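Ridine Counter Arm
From Skondmont, for kitchens, catteries and small kennels
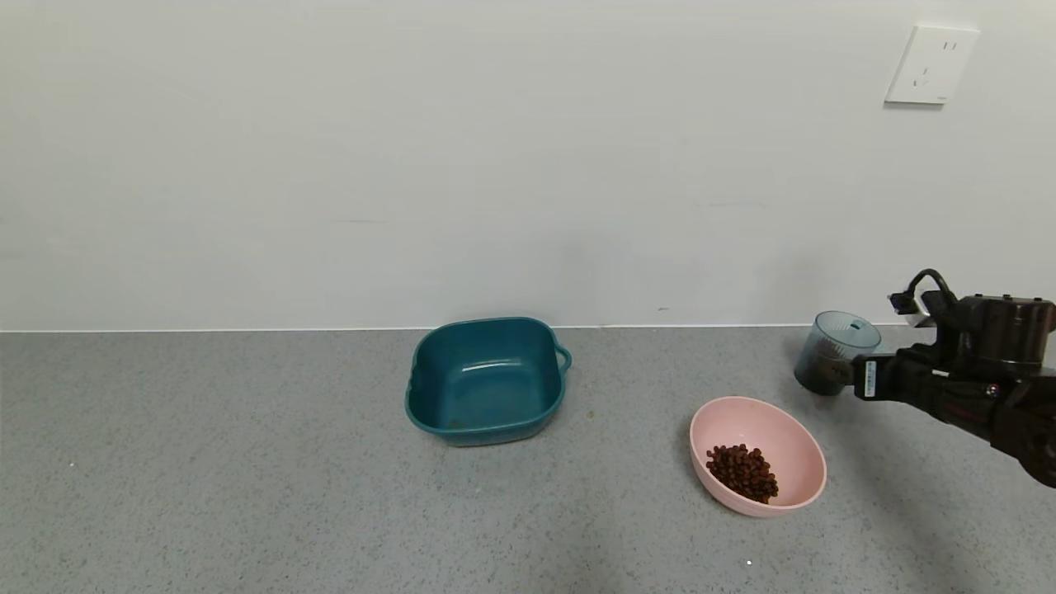

The Ridine at the worktop with a cup in its gripper, reaching in from the right, with a pink bowl of brown pellets and a teal basin on the counter.

If you look after animals for a living, you'll know how much of the day goes on scooping. Breakfast, tea, the greedy one who has to have hers split into four, the old boy on the special biscuits, and all of it measured out by somebody who would much rather be getting on with the walks. We built the Ridine for that bit of the day. It's a single arm that works at an ordinary worktop with ordinary cups and bowls, and it will pour, portion and set down dry food for as long as you keep it supplied.

We have tried hard not to make you buy a whole new set of crockery. The gripper will hold most straight or gently tapered plastic cups, and your own bowls are very likely fine too, provided they sit flat and don't slide about. (If yours do slide, a bit of rubber matting sorts it out, and we put a piece in the box.) Colours help more than you might think. A pale bowl and a dark one side by side are easier for the arm to tell apart than two of the same, so if you're buying new anyway, do mix them up!

Teaching it a pour

You show the Ridine a job by guiding it through by hand. Take hold of the arm, bring it to the cup, close the gripper, carry it over and tip, and it remembers the path. The sensor on top of the wrist then looks for the bowls each time, so a bowl that has been put back a little to one side won't upset things. Most of our customers find that the second or third go is the one they keep, the first being a touch hurried, and there's no harm at all in wiping it and starting again.

You can store up to 44 routines and give each of them a name. We do suggest naming them after the meal and not the animal, or you will be forever renaming them as guests come and go.

A few stray crumbs are part of life with dry food, whoever is pouring. Keep a cloth handy and wipe the worktop down at the end of a run, and give the gripper pads a wipe too while you're there. They pull off without tools and can be washed in the sink with washing-up liquid. Please don't put them in the dishwasher, as the heat makes them go hard.

What it likes and doesn't like

Dry food in small pieces is what it does best: kibble, pellets, rabbit mix, bird seed and so on. Rice and lentils pour nicely as well, and we know of a village lunch club that uses theirs for exactly that. Wet food is another matter and we'd ask you not to try it. Powders are so-so. They will pour, but they puff up and settle on the sensor, and then you'll be cleaning it twice as often as you'd like.

It needs a firm, level surface and a wall socket within reach of the lead. Stone, laminate and steel tops are all suitable.

In the box

Counter arm with gripper and wrist sensor
Clamp and base plate
Power lead, 119 cm
11 spare gripper pads
Rubber matting
Printed guide, with large type

Basins, bowls and cups are not included.

Price and delivery

The Ridine Counter Arm is £386 a month on hire, with servicing and replacement parts included, and you may send it back at the end of any month. Orders placed before noon on Friday go out the following week. Delivery is by our own van within the Drandau area and by carrier everywhere else.

If you'd like to see one working first, our dealer Govindasamy keeps an arm set up in the showroom and is very happy for you to bring your own food and bowls along. Please ring ahead so that they can clear the worktop for you.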